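Handout 4: Claims, costs and the two-arm build
Shop Automation for Home Builders, evening section
Instructor: Hrvoje Matić

Read before the July session. Bring your own parts list, even if it is a mess.

1. What the videos leave out

Most of you signed up after watching a clip of two arms folding laundry. Fine. Ask of any clip: how many tries before that one, who laid the cloth out, and was it sped up? If the maker doesn't say, assume the worst answer. I have yet to be wrong by much.

Ronaldo Barredo kept a log of his first build at the Esine workshop. He recorded 1003 attempts at a single fold and threw out any run where he had to reach in and help. He won't quote a success rate from it, because he changed the gripper pads twice along the way and the early runs don't compare with the late ones. I trust that log more than any percentage I've been shown.

2. Money

The usual forum figure for a two-arm setup is some 3000 dollars. Treat it as the price of the arms and little else. Missing from it, nearly every time:

Frame stock and brackets
Linear rail, if the bases are going to move
Power supply with real headroom
Cable, cable trunking, connectors, and then more cable
Your evenings

The Betitz kit looks cheaper on paper. Check whether the price covers one arm or the pair – last year two people in this class found out after ordering.

3. Cloth is a bad first job

A block stays the shape it was when you let go of it. A cloth doesn't. It sags between the grippers, sticks to itself, and slides when one side pulls harder. Kratochvíl's notes (on the shared drive) argue for starting with cloth anyway, on the grounds that it exposes sloppy calibration early. Maybe. I'd still want 15 clean block transfers in a row first.

4. Two arms on one rail

Putting both bases on a common rail saves a lot of measuring. It also means a knock to the rail moves everything, so recheck the zero position at the start of every session. Leave slack in the cables for the full travel, then run each base end to end by hand with the power off.
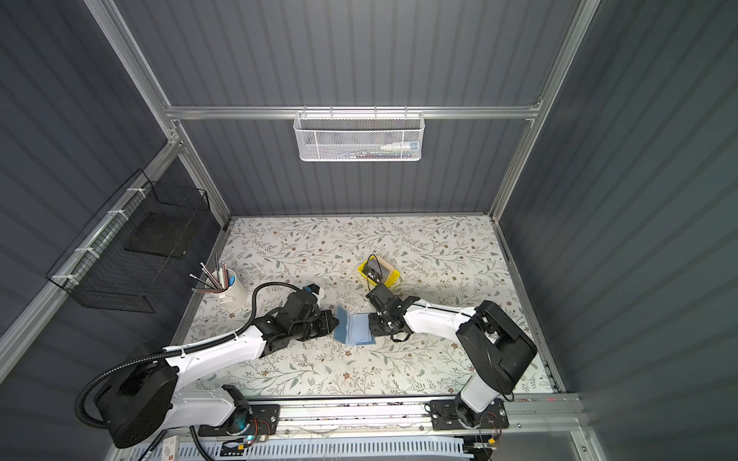

Do I need two arms to fold a cloth?
One arm can do it if the cloth is small and the table gives it some grip, but it will be slower and the corners will drift.

5. For next time

Pick one published claim about a home-built arm. The Trotia write-up is allowed, though it's too easy. In one page, list what was measured, what was only said, and what you would have to see before spending money on it. Then plan a test of 20 runs, with the rule for a failed run written down before you start. Handwritten is fine.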